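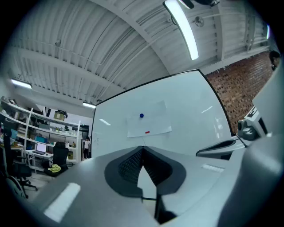
**Witness to a shoplifting fight, police never rang back – do I chase?**

Ji-hoon Ahn

Was in the Frerichs in Plarenstead back in November when two lads went for the security guard by the tills. Guard went down hard, ambulance and everything. Gave my name and number to an officer at the door, she said someone would be in touch for a statment. Nothing since. Local paper now says one of them has been charged and is due in court. Do I ring them or leave it? Don't want to be a pest but I saw the whole thing from 3 metres away. Also I've lost the card she gave me, so no reference number. And can they make me go to court?

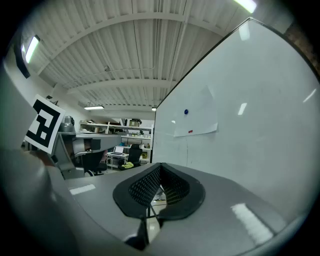
*Page last changed March 15, 2022 by Ha-neul Yeon (moved from General)*

Nam-gil Ha

Ring them. Non-emergency line, not 999. You don't need the reference – give the shop, the day and rough time and they can look it up. I was on hold 40 minutes when I did mine so have a cup of tea ready.

Before you ring, write down what you remember. Just what you saw and heard, not what the paper said or what your mates reckon. If there's a gap leave the gap. Don't read any more of the coverage if you can help it, it gets mixed in with your own memory very quickly.

Court – maybe. If they plead guilty witnesses usually aren't needed. If not you could get a letter, and if you ignore a proper summons that's when it gets serious. Ask about a screen or a visit to the court beforehand if you're nervous, they're used to it.

Chang-ho Seok

wouldnt bother, they'll have it all on cctv

Jae-hoon Song

Don't agree with Chang-ho. Cameras in our shop had no sound and one was pointing at a pillar. What people heard mattered more than the footage in the end.

Also don't post about it on the town group, names especially. Somebody on the Tundov page did that with a case still going and got a visit. If you took any video keep the orignal on your phone, don't trim it.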